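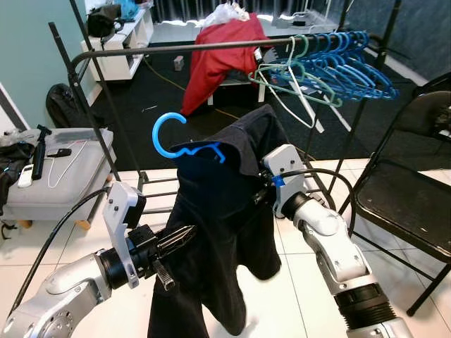

**FAQ - Futstead clothing swap**
Updated 24/02/2026

**What can I bring?**
Clean clothes, any size. Up to 13 pieces each. No underwear, no single socks.

**Do I have to bring something to take something?**
Nope. Come empty handed if you want.

**How do the points work?**
One piece in, one point. Coats and heavy jackets get 4. Points carry over until August, then they reset.

**Can I drop off early?**
Yes - side door at the Bultport building. Bag it, put your name on the bag. Unlabeled bags go straight on the racks and you get no points, sorry.

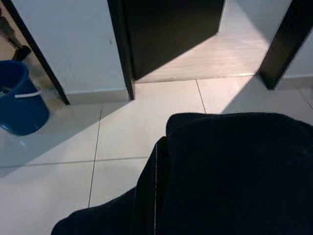

Please don't leave bags outside overnight. Rain gets in, then it's a trip to the laundromat for us.

**My zipper is broken. Still ok?**
Pin a note on it. Somone usually wants a project.

**Is there a fitting room?**
Two curtains and one mirror. Wear layers you can pull things over, goes faster.

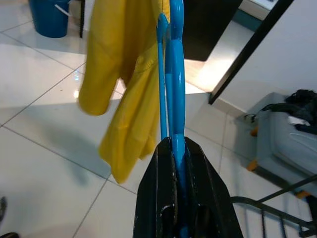
**Aslı Yurt**
Swap coordinator

**What happens to leftovers?**
Kept for the next swap if there's room. Rest goes to the Kocabaş thrift store.

**Lost my points card?**
Email me the name you signed up with, I'll look it up. New card at teh desk.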